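The Bindo Market Tote, Reviewed by a Man With Too Many Bags
By Troels Briem
August 27, 2022

I own enough tote bags to carry all of my other tote bags, and I paid for almost none of them. They came from banks, a radio station, a dentist. So it took me a while to get used to the idea of handing Geruveck $58 for one, particularly one with no zipper on the outside and a name that sounds like a card game for toddlers.

The Bindo is a black fabric bag with rust-orange handles. If you had asked me in the store whether I cared about the color of a handle I would have said no and felt superior about it. I have since been complimented on the handles by a bus driver, my sister and a man selling peaches, and I now bring them up unprompted.

What sold me was the shape. Most of my totes are two rectangles sewn together, and they treat groceries the way a sock treats a foot. The Bindo is boxy, with a flat bottom, and you can put it on a table and load it with both hands. I had been holding bags open with my teeth for so long that I'd stopped thinking of it as a problem.
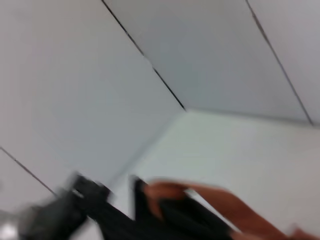
It does have moods. Completely empty, it will stand, but I wouldn't lean on the word. Put a loaf of bread in it and it settles down. The fabric is soft, somewhere in the canvas family to my hand, and after a week in the trunk of my car mine had picked up a crease that took a few days of hard use to work out. The Gunduvura people sell a rival bag with a stiff insert in the base for exactly this reason. I tried one at a friend's place and it stood up beautifully and also refused to fold, so it now lives on her kitchen floor like a pet.

Loading is where I have a complaint, and it concerns those handles I've been so pleased about. They're long. With the bag on a table the front one flops down the front in a big U and very nearly reaches the bottom. Walk past with a belt loop or a drawer knob at the wrong height and you will be taking the bag with you. I've learned to flip both handles back before I start packing. One of them falls forward again every time.

The upside of the length is that the bag goes over a shoulder, winter coat included. I bought it in February and had plenty of chances to check. Carried by hand it hangs low, and if you are under average height I'd try it in the store first, with something in it. My sister is, and the bag met most of the curbs between her car and my door.
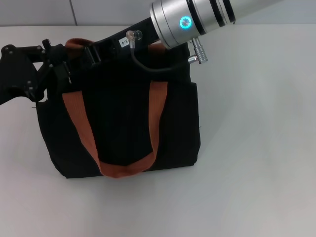 Strength I have no worries about so far. The handles are stitched on near the top rim, and I looked hard at that stitching after the Great Cat Litter Run of this spring, when I was sure I'd hear something go. Nothing had moved. I've also used it for library books, wet swim things (in a plastic bag, I'm not an animal), and a cast-iron pan I was returning to its owner after an unreasonable length of time. It has done roughly 200 trips by my guess and the rim has gone a little wavy, mostly on the side where I grab it.

Black hides a lot. It doesn't hide flour. It doesn't hide the hair of a white dog either, and the faint texture of the cloth hangs on to both. A damp sponge gets the flour off in a minute. The dog hair I've accepted.

The tag inside says to spot clean only, advice I followed until a yogurt incident. I washed it cold in the sink and hung it upside down over the tub. It came back the same size as far as I can tell and the orange stayed where it belonged.

There's no zipper and no snap, and the top is wide open. For groceries that's what you want. On a train, with the bag on your lap and a nosy seatmate, everyone gets to know you bought the store-brand crackers. If that bothers you, the Shimada version closes at the top, costs more and comes in beige.
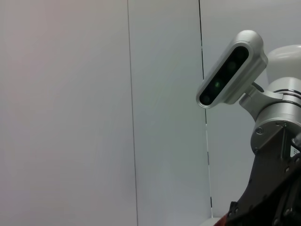

Does it fit under an airplane seat?

Mine did on the one flight I took it on, packed about two-thirds full with a sweater on top. I pushed it in bottom first and tucked the handles inside so they wouldn't end up around somebody's ankle.

I'd buy it again, though I'd wait for Geruveck's summer sale, which started the week after I paid full price. The dentist's tote has been moved to the garage, where it holds the radio station's.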